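Hi everyone, and thanks for your patience with this one. It's the second update on the small equipment grant, Dec 20, 2025, and I'm going to start with money because I know that's what you'll scroll to.

You gave us 1920 dollars for the year. We've spent 900 of it so far, most of it on fingertips, fasteners and a second fixture plate from Rostach. The plate came in a bit cheaper than I'd quoted you in June, so I'd like to move the difference over to spares if that's okay with you. No change to the total.

The big item is still the new gripper, and I haven't ordered it. I had two quotes to compare and they don't line up very well. Vorkitz will sell us the whole unit with the mounting kit and a set of fingers, but freight is extra and they want 45 days. Quintana has it sitting on a shelf, only the fingers are sold separately and they cost more than I'd like. I've asked both for a price with two sets of fingers so I can put the numbers side by side for you. My gut says Vorkitz, but my gut has been wrong about freight before!

As for the work itself, the desktop computer job (we call it Flerkard on the whiteboard, long story) is where nearly all our bench time goes. We're working on reaching inside an open case near the memory and the processor socket, and it's fussy. There's not much space between the drive cage and the board, and the wide arms on our gripper want to be exactly where the metal is. I've booked 6 more bench sessions for it and we'll probably want a couple on top of that.

The gripper over the bench and in at the computer:

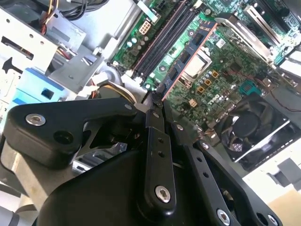
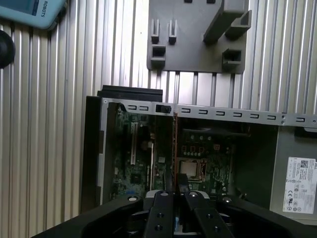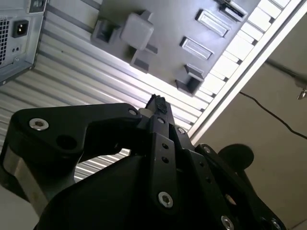
What I'd like from you before the next instalment is a yes or no on buying narrower fingers as a separate line. They weren't in the original budget – I only had one general set down – and I'd sooner ask now than bury them under consumables. If it's a no, we'll keep going with the current set and I'll plan the sessions to suit.

I also still owe you the receipt for the first batch of screws. It's in my email somewhere and I'll send it with the two quotes once they're both in.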